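Can machines do household chores yet? (split from "Small parts sorting, 2-jaw vs. suction")
Posted Saturday by kerf_205

Splitting this off because the other thread was about suction cups and we've wandered.

My position, restated. Household tidying is harder than anything we run on the floor at Jirkport, and the gap isn't closing as fast as the demo clips suggest. We have a Hattar cell that picks molded caps out of a tote at 800 an hour. It does that because all the caps are the same cap. Change the resin color and somebody has to retune the lighting. Now take a bedroom. Mixed small items, a patterned blanket for a background, a bin you can see straight through. Every one of those is a line item I'd reject in a cell spec. 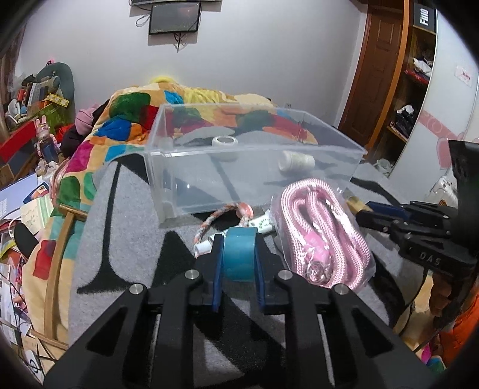
The grasp itself is the least of it. A roll of tape is close to an ideal part: stiff, round, parallel faces, forgiving on force. Any two-finger unit with decent pads will hold one. What eats the budget is everything on either side of the grasp, meaning finding the part, deciding which part is next, getting it past a rim the depth sensor can't see, and letting go without dragging its neighbor back out.

So: not yet, and not soon at a price a household would pay.

--------

Reply by mudlark7

Disagree on "not soon." You're scoring it by cell standards. Nobody needs 800 picks an hour in a bedroom. If it puts away ten things while I'm at work, I don't care whether it took one minute or four hours.

Cycle time is the number that made industrial arms expensive. Drop it and you can use slow, weak, cheap actuators, which are also the ones you'd want near kids and pets.

--------

Reply by kerf_205

Cycle time, fine, I'll give you that one. Error rate I won't. At Jirkport a dropped cap goes down a chute and gets swept up at end of shift. At home a dropped tube with a loose lid goes into the bedding and you've made a second chore. Slow doesn't help if the failures need a person.

--------

Reply by ohmsweetohm

Clear plastic is the real problem in this thread and it got one clause. Structured light goes through it or bounces off it. Stereo finds whatever pattern is behind it and reports that as the surface. We ran the Berkska depth module over clear trays for most of January and the rim came back as a dotted line on a good day. Side walls, no return at all.

What worked was cheating. Strip of matte tape around the rim, and the planner treated the tape as the container. You can't ask people to tape their storage boxes.

--------

Reply by mudlark7

Why not? People buy special bags for their vacuums. A bin with a printed rim costs nothing extra.

Besides, plain color cameras with a learned policy don't need the depth return. The container is obvious to you from a flat photo, so the information is in there.

--------

Reply by ohmsweetohm

The information is in there, agreed. Getting it out reliably is where we part ways. We trained on 700 episodes with one bin and it was good with that bin. Swapped in one with taller walls and it clipped the rim on nearly every approach. It had learned a height, more or less. Went back and mixed bins and the thing improved, but we never got it to where I'd leave it running with the lab locked.

--------

Reply by flatwasher

Shop-floor perspective from the other direction. I do kitting for Pravside, mostly hardware bags. We have had an arm on the line for over 151 days now and it handles boxed parts and rigid bottles without complaint. Anything that folds still comes to my bench. Cord, strapping, hose, anything in crinkly film.

Coiled rope in a wrapper is the worst of them. You grab the film, the film slides on the rope, the coil rotates, and the load you calculated is somewhere else. I pinch through the wrapper until I feel rope and then lift. The arm has no idea whether it's holding film or rope until the bag droops.

Order matters too. Big floppy thing first, small hard things around it and on top. Put the small stuff in first and the coil rides on it and won't settle -- I've repacked plenty of kits for that reason alone.
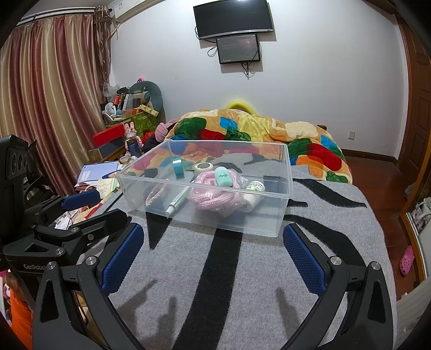
Wrapped rope coil with bottles, a tube, a cord and two rolls of tape in a clear bin.

That's a normal mix for us, apart from the bedding. I'd want maybe half a minute for it and I wouldn't think about any of it. Our integrator quoted the rigid items and wrote "manual" next to the rope.

--------

Reply by kerf_205

Film slip is measurable if you have pads that sense shear. Most don't. Textured rubber gives you friction and tells you nothing.

--------

Reply by flatwasher

They offered sensing pads. Wear life was the objection. Cardboard dust gets into the texture and you're cleaning them every shift.

--------

Reply by mudlark7

Then my revised claim is: rigid items into a known bin, slow, unattended, is doable now. Deformables no. I'd still pay for the first half.

--------

Reply by ohmsweetohm

"Known bin" is carrying a lot of that sentence, but I could sign it.

--------

Reply by kerf_205

I can't, because somebody still has to separate the rope from the bottles before it starts, and that's the chore. If it can sort out what it can't handle and leave it alone, ask me again. Has anyone here seen a reject step work on mixed items outside a fixture? Numbers preferred over clips.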